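Can a robot arm tidy up kids' stuff yet, or is it still all demo videos?

Posted in Home & Workshop Tech by grernia_mom

So I run a little in-home daycare, and I also cut wooden toys in the garage and sell them on weekends (the shop is called Grernia, if anyone here has bought from me, hi!). Between the two I spend a ridiculous amount of my life putting small pieces back in the places they belong. Blocks in trays, pegs in boards, puzzle pieces in puzzles. I counted for one month because my sister didn't believe me, and it came to 1,104 pieces picked up off the floor and put back. My back is done.

I keep reading that robots are getting good at housework, and I've got some money set aside after a good November. I'm not asking for a robot butler. I'd just like something on the end of a table that puts letter blocks back in their tray while I do snack cleanup. Is that a thing a normal person can have? And if it can't do the daycare part, could it at least pack finished sets for the shop? Same tray, same blocks, over and over. Thanks in advance!

kisitz_bench

I work with two-armed setups on small assembly jobs, so I can give you the boring middle answer, which is that it depends a lot on how messy the start is.

Putting one block into a channel it fits is well within reach now. The gripper takes the block by its two sides, lowers it in line with the ones before it, lets go. What makes it tricky is the last little bit, where a slight tilt means the block rides up on its neighbor and you have to wiggle it. You and I do that without thinking. A machine has to notice it first. The bits that matter, in the order I'd worry about them:

Getting the block into the channel. It's close work, with a finger on each side of the block and the next block right up against it. Chipped corners and thick paint don't help, and toys that have been loved have both.

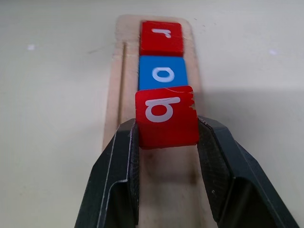 Getting the letters in the right order and the right way up. The camera part is better than people expect, but a, b and d in those round fonts all look alike from a low angle. If you only need the tray filled and don't care what it spells, skip this and save yourself a headache.

Finding the blocks in the first place. On a clear table, fine. On a rug under a beanbag with a cracker stuck to it, no. I wouldn't promise you that this year or next.

So for the shop, maybe. For the daycare floor, keep your broom – and I'd never run an arm around toddlers anyway, not without a proper guard around it.

olari72

no. save your money. my brother in law got one of those desktop arms and it has been under a sheet in his basement since spring. get a bucket and teach the kids the cleanup song

haddadin_hobby

I'm a bit more cheerful than the last poster! I've been playing with this stuff for a couple of years (nights, mostly, when I should be asleep) and my own chore was sorting hardware, which is close to yours. My count over one long stretch was 1,000 tries with 92 that needed me to step in. Sounds great until you picture yourself getting up from your chair 92 times. It was also slow. I could do by hand in a minute what it did while I made coffee and drank it.

Two things I'd tell you if you do want to try packing sets. First, think about where the tray goes. Mine did best once I gave up on lining everything up perfectly square, practiced with the tray at all kinds of angles, and let the arms come at it from different sides. A short word makes a nice practice run, something like r, o, b in red, blue, red, and you can tell at a glance how it's going. 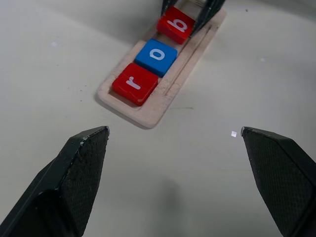
Second, please look at the price before you fall in love. My setup came to 1,811 dollars in parts, and that was with a used computer I already had and a table I built myself. It doesn't include the evenings. If you pack a handful of sets a week you'll never earn it back, and you should only do it because it's fun. It IS fun, though. My kids named ours and they cheer for it.

Oh, and sand the edge of your channels a hair wider at the top if you're cutting the trays yourself. A little slope helps the blocks slide in, and it helps small hands too. I'd do that part this weekend whether you buy anything or not.

grernia_mom

Thank you all, even the bucket person (we have a bucket, they put the bucket on their heads). I think I'll leave the daycare side alone and try the wider edge on the next batch of trays. Haddadin, what grit are you using on those edges? I've only got 120 and 220 in the garage right now.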